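How to Make Fresh Cheese at Home (Paneer Style)

Filed under: Kitchen Basics
By Vsevolod Stelmakh

If you have never made cheese before, start with this one! It needs milk, something sour and a heavy object. You can begin after breakfast and be frying golden cubes of it at lunch, and I still get a little thrill every time the curds come together (I have been doing this for years and I still call people into the kitchen to look).

What you need

Whole milk, 3 quarts
Lemon juice, 6 tablespoons, plus a spare lemon
Salt, 1 teaspoon, if you like it
A big heavy pot
A colander and a square of cheesecloth or a thin clean dish towel
A plate and something heavy

A word on milk. Fresh whole milk is what you want, and regular pasteurized is fine. Look at the carton and skip anything marked ultra-pasteurized, as it tends to give you a soft, grainy mess that won't press. I buy mine from the Pedero stand at the Saturday market, and in June, when the cows are on good grass, the cheese comes out faintly yellow and tastes wonderful.

Step 1. Heat the milk

Rinse the pot with cold water and don't dry it. Pour in the milk and bring it up slowly over medium heat, stirring along the bottom every minute or two. This takes me about 25 minutes. You are waiting for a gentle boil, with foam climbing the sides. Stay close, milk goes from sleepy to all over the stove very fast.

Step 2. Add the lemon

Turn off the heat. Add the juice a spoonful at a time, stirring slowly. After four or five spoonfuls you should see white clumps floating in thin greenish liquid – those are your curds and whey. If the liquid still looks milky, squeeze in some of the spare lemon and wait a minute. Then stop stirring, put the lid on and leave it alone for ten minutes.

Step 3. Drain

Line the colander with the cloth, set it over a large bowl and ladle in the curds. Pour cool water over them to wash off the sour taste. Mix in the salt now if you are using it. Gather the corners, twist and squeeze out what you can.

Save the whey! It makes lovely bread and it's great for cooking rice.

Step 4. Press

Fold the cloth into a flat parcel, put the plate on top and then the weight. I use a full kettle. An hour gives you a crumbly cheese for salads, and two or three give you a block you can cut and fry. If you are making a double batch, the parcels can sit side by side in a basket with holes, set over a deep tray.

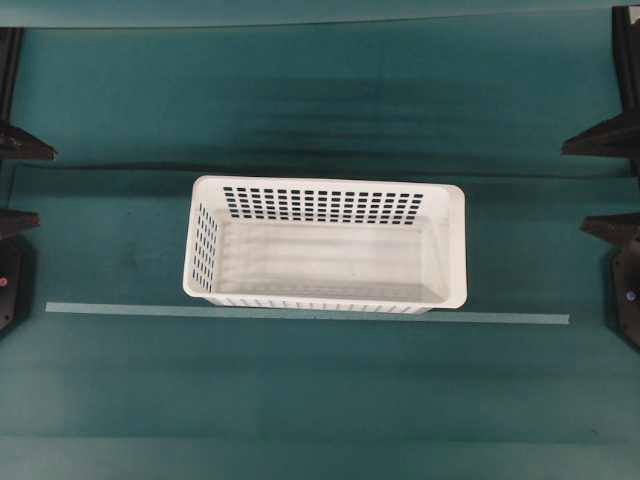

White plastic basket with slotted sides.

Step 5. Chill and keep

Unwrap the block and refrigerate it for half an hour before slicing. It keeps three days in a covered container. For longer than that, cube it, freeze the cubes on a tray and then bag them.

My favorite way to eat it is fried in a little butter with black pepper and a heap of dill. Next time try stirring cumin seeds into the curds before pressing – so good with warm flatbread.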